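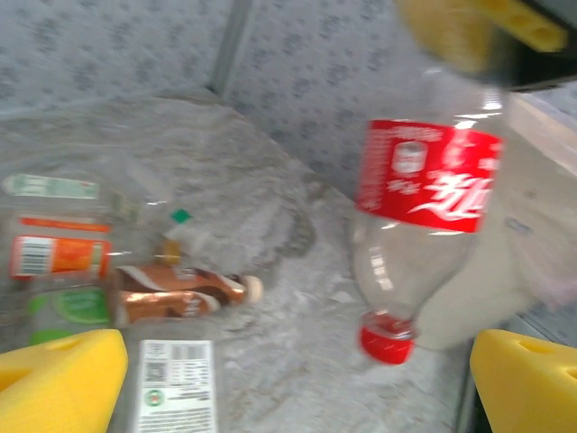
The Case for Sorting at the Source

By Sowmya Varma
February

Print this article | E-mail this article

Every office building that places one bin beside the copier and calls it a recycling program has made a decision about other people's labor. The bottles, cups and cartons that go into it must be separated by someone, and the cost of that work is seldom entered in the facilities budget.

Residents and tenants in the Mathew district were asked last year whether drink containers should be collected apart from other waste. Of 116 replies received, 113 favored separate collection. The district has nevertheless kept its single-bin arrangement, on the ground that a second bin takes up floor space.

This is a weak argument. A plastic soda bottle is among the easiest household items to recover, provided that it is emptied and kept away from food scraps. Once it has spent a weekend under coffee grounds, its value falls and the labor needed to handle it rises. Marcelino Trindade, who supervises the evening shift at the Gilon transfer station, has asked tenants for two things only: drain the bottle, and leave the cap on. Both can be done at the sink in a few seconds.

The district should place a marked container bin on each floor and empty it every Monday. It should also publish the rejected tonnage by building – a figure it already holds – so that tenants may see how their own floor compares. The floor space in question is smaller than that given to the umbrella stand.

Contact the editor | Copyright Mathew District Review | Back to top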